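The folding bench

There's a back room at the Prestside library where you can hear a servo whine through the door, and if you follow it you'll find the Sternside Robotics Club having what I can only describe as a very polite argument about laundry.

I came along expecting little wheeled things bashing each other out of a ring (my own school had a club like that, and I still have the scar). Instead I got two arms, a padded grey bench and a teenager named Souad Tazi telling me, very seriously, that a T-shirt is the hardest object in any house. She's been in the club 2 years and she runs the folding project. When she explained it she kept bunching up her own sleeve to show me, letting go, bunching it again. "See? Different every time!"

The club is working towards the Hennessy Cup in October, where school and community teams set their robots a household chore and get marked on how well they do it. Most teams pick dishes or tidying up toys. Sternside picked clothes, and they picked white ones, which I gather is the sort of decision you make at the end of a long meeting when everyone wants to go home.

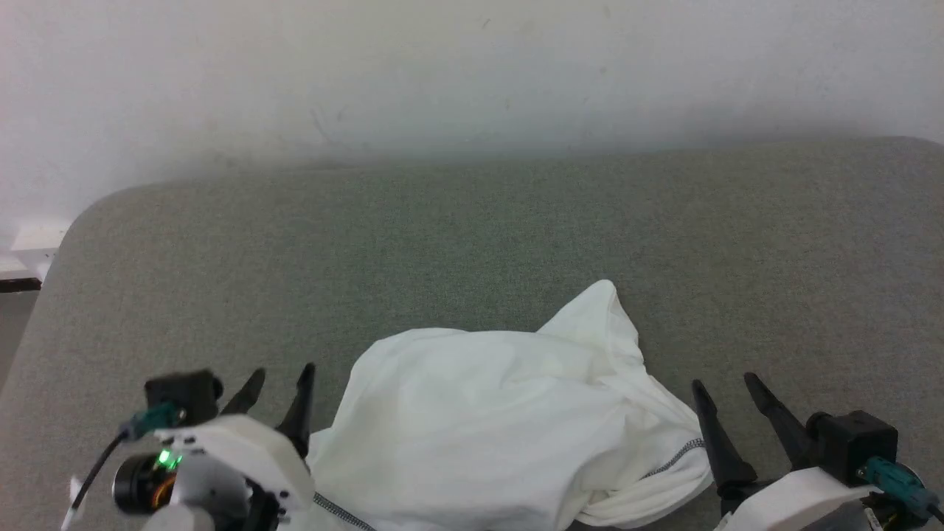 How do you teach a robot to fold something?

At Sternside, a student does the job first, steering both arms by hand through a pair of smaller controller arms, while the computer records every movement along with what the cameras see. They do it again and again with the clothes dropped in a new heap each time, and the software learns from the recordings.

So far they've logged 700 of these runs, and I contributed one. It was awful. I had the left arm going nicely and completely forgot I owned a right one, and Souad had to talk me through it like a driving instructor with her foot hovering over the brake. She kept the recording, too, in a folder labelled "visitors", and I don't think that's a compliment.

What surprised me was how much of the work is just looking at cloth. The students have names for everything. A "mountain" is a heap with a peak you can grab, a "pancake" is one that's gone flat and is miserable to pick up, and a "burrito" is when a sleeve has rolled itself around the rest. They'll stand there debating whether something is a mountain or a burrito for ages, and then somebody writes it on the sheet and off they go.

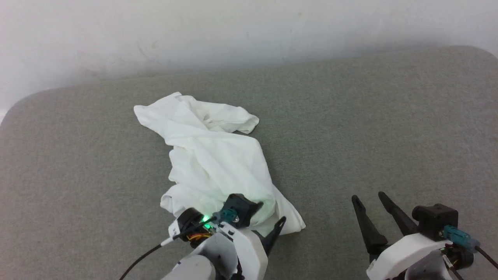

Conall Costello, who teaches maths during the day and looks after the club in the evenings, lets them argue. He did tell me he'd have chosen towels. Towels have four corners and no opinions, he said, and he still brings it up whenever a run goes badly. The kids groan at him every time.

Money is the other regular topic. The arms came through a grant from Birov, an engineering firm on the edge of town, and the grant covered the arms and not a lot else. Spare fingers get printed at the library, the bench was a donation, and the clothes come out of everyone's cupboards. If you've lost a white top in Prestside lately, I might know where it is.

I stayed for two sessions in the end, and the second was the better one. There were 7 students in, a couple of them brand new, and the newest was put straight on the controllers. That's the club rule: you drive on your first night. He was pink to the ears by the end of it and wanted another turn.

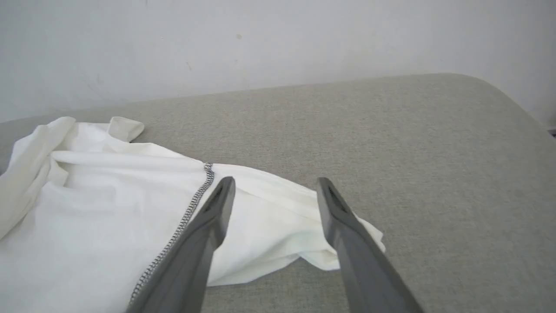
Zips get their own column on the sheet, by the way. Souad's theory is that a zip gives the cloth a stiff line to fold along, so it ought to make life easier, and one of the younger members is equally sure it makes everything worse because the fabric puckers beside it. They've agreed to settle it with more runs, plain tops against zipped ones, and there's a chocolate bar riding on the result.

I asked Souad whether she folds her own washing at home. She laughed and said her mum had asked the same thing, in a different tone of voice.

The club meets in the back room of the Prestside library and takes new members from Year 7 up. You don't need any coding, and old clothes are welcome at the door.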